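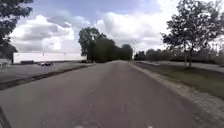 A wide stretch of paved road. Resurfacing in Vindwood is due to begin in March.

Drivers in Vindwood face six weeks of overnight closures when resurfacing work starts on Ibarra Road in March.

The district council confirmed the dates on Wednesday. The road will be shut to through traffic between 8pm and 5.30am on weeknights, from the junction with Mill Lane to the railway bridge. It will stay open as normal during the day and at weekends.

Work will be carried out in four sections, starting at the bridge end. Residents will be able to reach their homes at all times but may be asked to wait while machinery is moved. Parking bays next to the section being worked on will be suspended from 6pm, and any cars left in them will be moved to a nearby street.

A signed diversion will take traffic along Station Road and Quarry Hill. Lorries over 7.5 tonnes will be sent by the bypass, as Quarry Hill has a weight limit.

The number 28 bus will miss out three stops after 8pm while the closures are in place. Temporary stops will be put up outside the library and at the top of Quarry Hill. The last bus towards the hospital will leave ten minutes earlier than usual.

Pavithra Pai, the council's highways manager, said the surface had been patched many times and now needed replacing.

"We had 196 reports of potholes on this road last year, more than on any other in the district," she said. "Working at night takes longer to set up but it keeps the road open for the school run."

The contractor is Trolteo, which also relaid the market car park last autumn. The speed limit will be cut from 40mph to 20mph during the day until the new surface has been laid and the lines repainted.

Letters giving the dates for each section will go to homes and businesses a fortnight before work begins. A drop-in session will be held at the library from 4pm to 7pm next Wednesday.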